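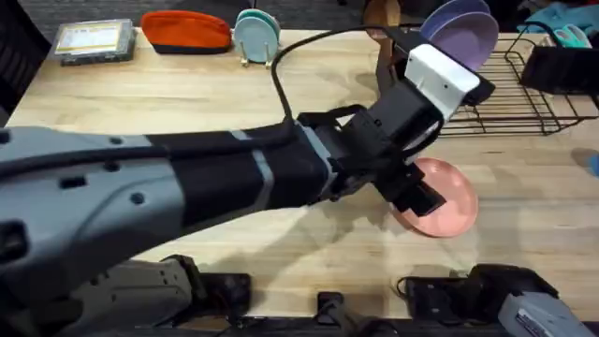 A round pink plate, with two more standing upright in a wooden stand at the back

Call for participants: do plate stands and dish racks earn their space?

Nivov is looking for 40 households to try out two ways of putting plates away. One is a small wooden stand that holds a few plates on edge. The other is a wire dish rack. Makers of both say they save room and spare your crockery from chips. We have read 327 product pages making claims of this kind and very few offered anything you could check.

We don't promise your kitchen will be tidier at the end. Ours isn't.
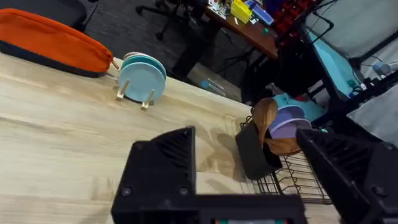
You will use the stand for the first half of March and the rack for the second half, then tell us which one you would keep. "Neither" is a perfectly good answer and we half expect to hear it a lot. Please don't buy new plates for the trial. Mixed sets, odd colours and the plate you never liked are all welcome.

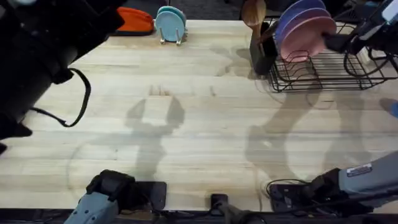 Pale butcher-block tabletop with shadows across the boards

You need:
a table or worktop you use every day
at least a few round plates
a sink, and somebody who washes up by hand
time to fill in 2 short forms

You don't need a dishwasher, and you don't need opinions on storage, although you may have some by the end. People who work for a firm that sells kitchenware can't take part.

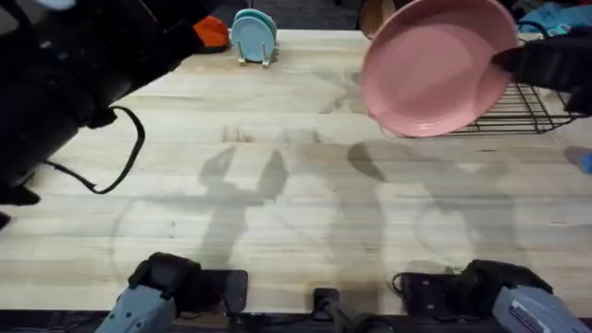

Wire racks get the most complaints in our post so far. Readers say rims catch on the wires, or that large plates lean on small ones. That may be the rack, or it may be the way people load it in a hurry. Load it as you normally would and write down anything that annoys you.

We can't pay a fee. You keep the stand and the rack, for whatever they turn out to be worth.

To apply, write to the Nivov home trials desk by February 7, 2022 with a few lines on where your plates live now.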